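Gronia Forum > Home Robots > Rules and good practice
Thread: Written rules for kitchen demonstrations

I'd like one page of rules before we record more fridge and furniture tasks for the Rulska arm. Draft rule 1: both hands in view before anything is lifted.

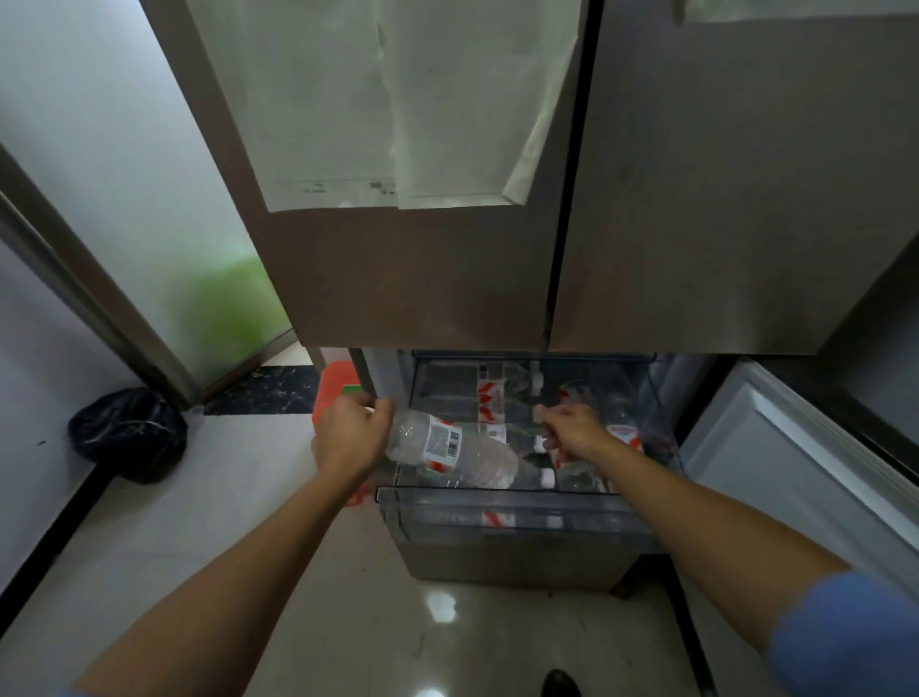 Posted by dierckx_lab
Role: moderator, task protocols

Rule 2: one bottle per grasp, and let go fully before the next. We dropped 8 of 378 episodes in December for double grasps.

tilebound wrote:
Rule 2 is too strict. People grab two at once at home.
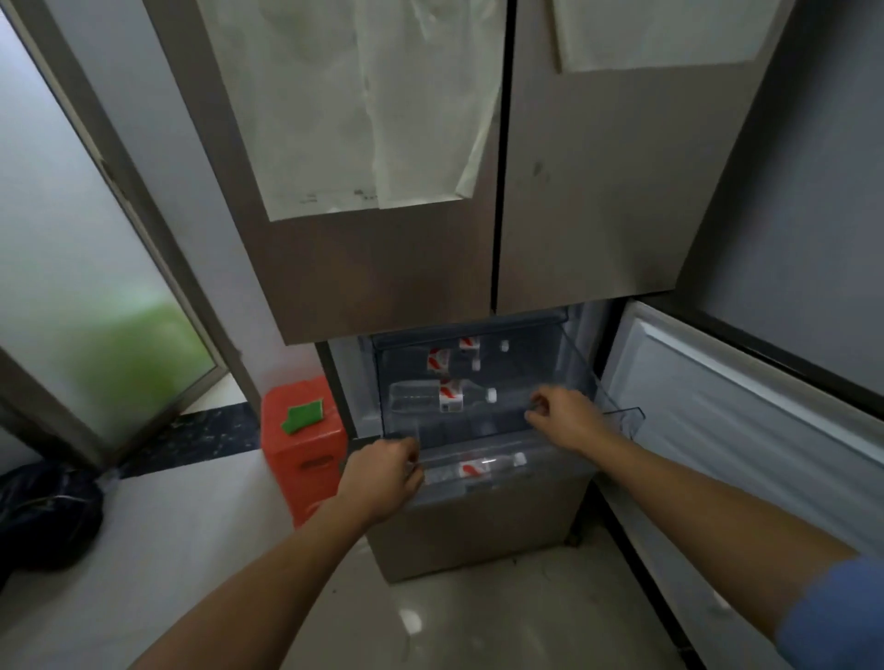
griva_ops wrote:
Drawer rules need a force limit first. The arm pulls until the rail stops it, and a clear bin will crack before steel does. I'd also make one hand on the rim standard, like the left hand on the corner there, while the other goes in for the bottles. Without that the bin can shift - and the log won't show why.

tilebound wrote:
Fine on the rim. Still against rule 2. For tables I'd say clear the path first, then grip. 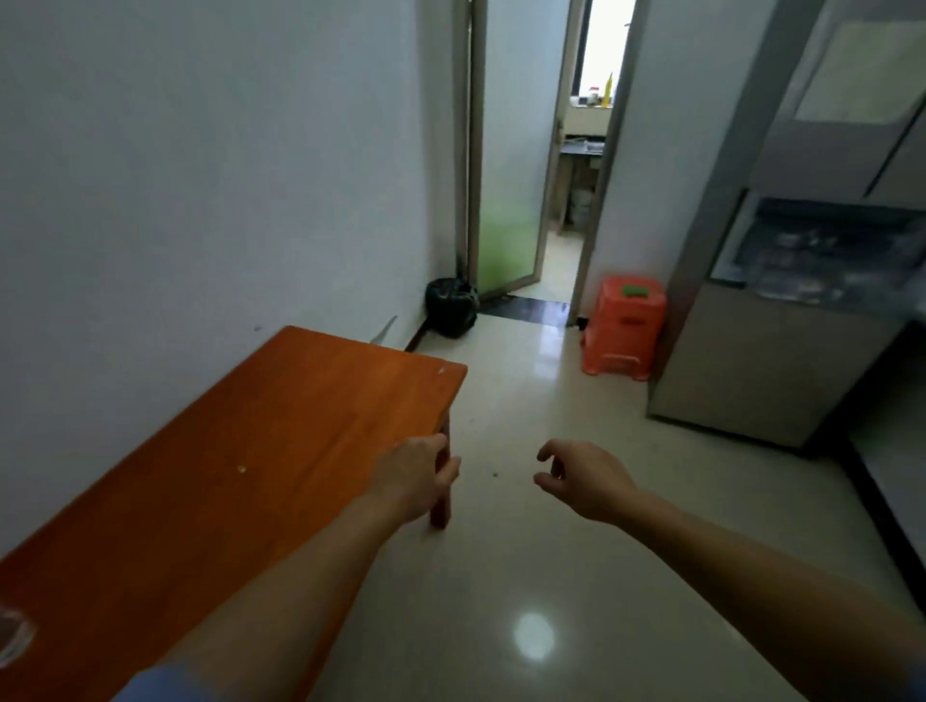
mopandbucket: Clear the path, yes, but put it in the checklist and leave it out of the rules. A rule should be something a reviewer can fail an episode on.

dierckx_lab wrote:
Agreed, moving it. Rule 2 stays until the next review.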